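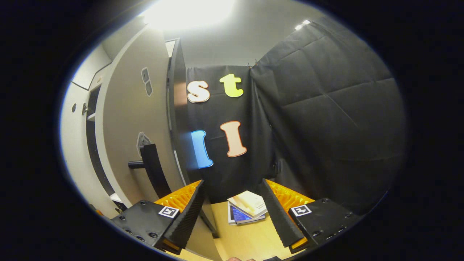 Sarita Dubey would like the tortoise to have his umbrella back, and has told the publisher so twice, the second time in capitals.

4 min read

Search books, authors, events Go Clear

**Cleltus returns, minus an umbrella and a goat**

The tortoise in question is Cleltus, hero of Bimla Pant's picture book Cleltus Waits for the Bus, which went out of print before most of its present admirers could hold a spoon. Grerkine, the small children's press in Skestell, is bringing it back in March with new artwork by Biljana Nedeljković and a slightly shorter text. The word "slightly" is the publisher's.

The original ran to 1,122 words, long for a book in which a tortoise stands at a bus stop. The new one comes in at 807. Gone are the umbrella, a goat who asks the time, and most of a paragraph about gravel. The bus still comes on the last page and Cleltus still doesn't get on it, having become interested in a dandelion.

Grerkine put four of the new spreads on its website last month, expecting a bit of gentle applause. It got Dubey instead, followed by a good many others who had the book read to them as children and can recite the gravel from memory. Several did so in the comments. One correspondent said that without the goat the story had no villain. Another replied that the goat was never the villain, the goat was lonely, and they carried on in that vein until well past midnight.

Pant, who made the cuts herself, has taken it calmly.

"I wrote that book at a kitchen table with a baby on one arm," she said. "The gravel is in there because I could see the drive from where I was sitting. If I'd been facing the other way it would have been a paragraph about the fridge."

She is fond of the goat, she said, but had gone off him. He came in, asked the time, was told that Cleltus had no watch, and went away again. Her editor at Grerkine, Geeta Bansal, asked her what he was for. Pant thought about it over a weekend and wrote back that she had no idea.

Bansal is keen to point out that no one at the press made anybody cut anything. Parents, she says, read a picture book aloud at the end of the day, often lying down, and there is a limit to how much waiting a person can do on a tortoise's behalf. She tested the old text on her own nephew. He was asleep by the goat, which she took as a criticism and his mother took as a recommendation.

The umbrella is a different matter, and this one wasn't Pant's doing. In the first edition Cleltus carries a red umbrella from start to finish and never opens it, though it rains on pages nine to fourteen. Generations of small readers have shouted at him about this. Nedeljković, who came to the book without having grown up with it, drew him with the umbrella, then without, and sent in both.

"He has a shell," she said. "I kept looking at it and thinking, this animal already owns a roof."

The version without won. In the new pictures the rain bounces off him in small grey dashes and he looks mildly pleased. The bus stop has been given a bench, too high for him, and there is a snail in the background of every spread, moving along by a tiny amount, so that anybody turning the pages quickly enough will see it overtake the hero. Nedeljković did the pictures in ink and coloured pencil and got through a lot of green.

Dubey's case for the umbrella runs to two sides. She argues that the closed umbrella is the whole joke, that children need somebody in a book to be sillier than they are, and that a tortoise who is sensible about the weather might as well be a leaflet. Bansal calls it the best letter the press has had all year. She read it out in the office and then, having let everybody enjoy it, sent the book to the printer as planned.

There has been one concession. An umbrella now appears on the back cover, leaning against the bus stop with a label tied to its handle saying "Lost". Dubey has described this as "adding insult to injury", though she has ordered a copy.

So have plenty of others, and that has caused the next difficulty. Grerkine settled on a first printing of 800, which struck everyone as bold for a book with so little happening in it. Advance orders now stand at 888. The row about the goat is thought to be responsible for a fair part of that, and Bansal has been asked more than once whether the press started it on purpose.

"We're not clever enough," she said. "We spent the first morning trying to switch the comments off and couldn't find the button."

A second printing has been arranged, and readers at the back of the queue can expect theirs a few weeks behind the rest. One or two have written to complain of having to wait. Bansal says she is resisting the obvious reply.

The Awasthi bookshop in Skestell, which is holding the launch party, has its own plans. Sneha Singhal, who manages the shop, has asked Pant to read the new text at ten in the morning for the under-fives and the old one, goat and all, at seven in the evening for what the poster calls "former under-fives". There will be orange squash at both. The evening reading has filled up faster.

Singhal has been warned that some of the evening crowd intend to join in. She has no objection so long as they stick to the words and don't do voices. The last time the shop let adults do voices, at an event for a different book about a walrus, two of them fell out over the accent and haven't been in since, and one of those had an account.

Nobody has yet settled what happens if Dubey brings an umbrella. Singhal says there is a stand by the door.

Pant, meanwhile, is writing a second Cleltus book, her first attempt at one. He goes to the post office, or sets off for it. She would not say whether he arrives. The goat has asked to be considered, she said, and she has told him she will let him know.

Cleltus Waits for the Bus is published by Grerkine in March, in hardback. The first edition can occasionally be found second-hand, usually with the gravel page scribbled on.

Related

Why does every picture book bear need a hat?
Awasthi bookshop extends Saturday story hour by popular and very loud demand
Review: three new books about the moon, one of them good
Grerkine seeks reader for rhyming manuscripts, strong nerves an advantage
The pop-up book that wouldn't fold down again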